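## 4. Setting up the mug tree (and giving it some table to live on)
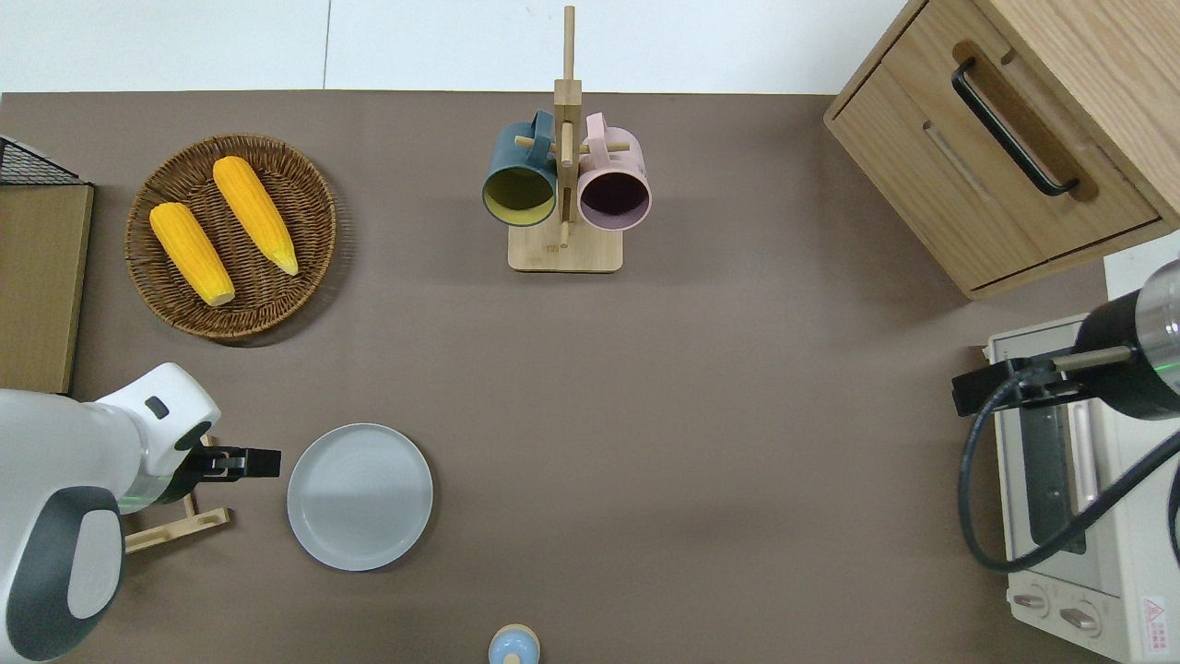
Okay, so you've got the Dumlao out of its box and you're wondering where on earth it goes. I've put together more of these than I care to admit, and my own kitchen table is where I worked out most of what follows. Grab a coffee first (you'll want the mug anyway!) and clear yourself a space to work in.

### What you need

- The square base
- The post
- The bag of pegs
- One long screw and the little hex key
- A soft, dry cloth

### Putting it together

1. Lay the cloth on the table and set the base on it upside down. The screw hole is the one with the wider mouth.
2. Stand the post on the other side, line it up, and drive the screw in by hand until it bites. Then finish with the hex key, going slowly. I stop as soon as the post quits wobbling.
3. Flip the whole thing upright and give the post a wiggle. If it leans, back the screw out a turn and try again.
4. Push the pegs in with your thumb, twisting as you go. They should sit snug. If one is stubborn, leave it overnight and try again in the morning, which sounds silly but has worked for me every time.
5. Peel the sticker off the base if it bugs you. I leave mine on!

> **Caution:** No hammers, please. I cracked a post that way back in July and had to write to Ilaria Greco at Takemham for a new one (she was very nice about it).

### Hanging the mugs

6. Start with two mugs, one on each side of the post. Loading up a single side first is how these things go over.
7. Slide the handle all the way onto the peg and let go gently. Chunky ceramic handles fit fine, but teeny espresso ones can be a squeeze.
8. Keep each mug under 263 grams empty. My big soup mug is well over that, so it lives in the cupboard.

> **Note:** I love mixing colors here. A mug with a different color inside looks great on a tree, where you get to see it all day long.

### Finding the right spot

9. Put the tree toward the back of the table, where elbows don't reach. Leave 9 cm between the mugs and the wall so you can lift one off without knocking your knuckles.
10. If you've got a drawer unit next to it, open the drawer all the way before you settle on a place. I've swept a mug clean off its peg by skipping this.
11. Trays and baskets can share the table, no problem. A round wicker tray is handy for corn or whatever else came home from the market, and it's easy to carry off when you need the room. Just don't slide it along into the base.

### Looking after it

Wipe the wood with a barely damp cloth and dry it right away. Check the long screw again after 24 days or so of regular use, and snug it up if the post has started to turn.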